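Suche: Suchbegriff eingeben

Bodwood Dampfbügelstation Ultska im Test

Geteilt: 27 | Kommentare: 11

Die Ultska ist die kleinere der beiden Stationen von Bodwood. Getestet wurde sie im Juni im Haushaltsbetrieb, überwiegend mit Hemden, Bettwäsche und T-Shirts. Das Wasser war mittelhart, entkalkt wurde nach Anleitung mit der beiliegenden Patrone.

Nach dem Einschalten dauert es gut zwei Minuten, bis die Kontrollleuchte dauerhaft grün zeigt. Der Dampfstoß kommt gleichmäßig, setzt beim Halten über Kopf aber gelegentlich aus. Die Sohle gleitet auf Leinen sauber, auf dicht gewebter Popeline etwas stumpfer als beim Vergleichsgerät von Rullell. Der Schlauch ist am Griff steif und zieht das Eisen nach links — bei Linkshändern dürfte das weniger stören.
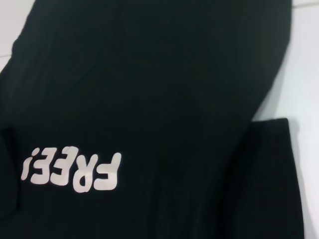

Schwarzes Baumwollshirt mit weißem Aufdruck »FREE!«

Bedruckte Ware wurde grundsätzlich von links gebügelt, Stufe 2, ohne Dampfstoß. Auf dunkler Baumwolle hinterließ die Sohle dabei keinen Glanz. Auf Stufe 3 entstanden an doppelt liegenden Säumen leichte Glanzstellen, die sich mit einem feuchten Tuch wieder entfernen ließen. Eine Temperaturangabe in Grad fehlt am Regler, die Anleitung nennt nur Gewebearten.

Der abnehmbare Tank ist leicht zu füllen, der Deckel schließt jedoch nur mit Nachdruck. Das Kabelfach ist zu knapp bemessen. Beatrice Bakilana hat die Station parallel mit Vorhangstoff von Urquhart geprüft und kam beim Dampf zum gleichen Ergebnis, bemängelt aber das Gewicht des Eisens.

Ersatzpatronen gibt es bisher nur im Doppelpack. Für große Wäschemengen ist der Tank zu klein, für einen Zweipersonenhaushalt reicht er.

Kommentare (11) | Beitrag teilen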